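Why Does Plastic Come in So Many Shapes?

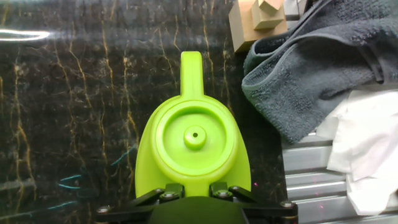

Green plastic with a round hollow and a small raised nub in the middle.

Look around your room. A cup, a comb and a toy truck can all be made of plastic, but they have very different shapes. How do they get them?

Many plastic things start as small pellets. A machine heats the pellets until they melt. Then it pushes the melted plastic into a mold. A mold is a hollow metal shape, a bit like an ice cube tray with a lid. When the plastic cools, it turns hard. The mold opens and the new part drops out.

One mold can be used again and again. It might make 1,000 parts that all look the same.

Words to know

Recess – a hollow place in a surface.
Rim – the raised edge that goes around a hollow.
Boss – a small raised bump. Some bosses have a hole in the center.
Fillet – a curved corner where two parts meet.

Try it

Press a bottle cap into a ball of soft clay. Pull it out slowly. The clay now has a recess in it. Roll a tiny ball of clay and set it in the center – you have made a boss.

Find 5 plastic things at home and look for a rim on each one.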